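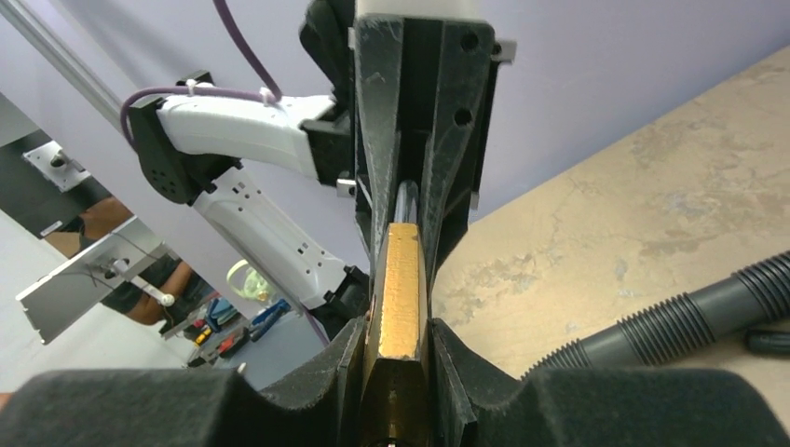 2022-09-21

Hot plate drift, continued. Swapped the thermocouple on plate 2 (Tradell unit) and reran the hold at 112 C. Readout settled after 19 min and stayed within a degree until lunch. Old thermocouple read low at every setpoint, worst at the top of the range. Junction looked fine under the loupe, so I suspect the connector. Bagged and labeled, left in the Geum drawer.

Adhesive trials: batch 569 is past its open date from March. Do not use it for lap shear. Evdokia Liapis has the newer Zilau resin in the fridge, second shelf. Let it come up to room temp with the lid on before weighing.

Cured one set of coupons on plate 2 with the new thermocouple. Bond line looks even. Pull tests not done yet, load frame is booked through Thursday.

To do:
- check plate 1 against the same reference
- order two spare connectors, type K, miniature
- correct the offset in the log sheet, rows 19 and up
- ask Evdokia if the earlier coupons were cured on plate 1 or 2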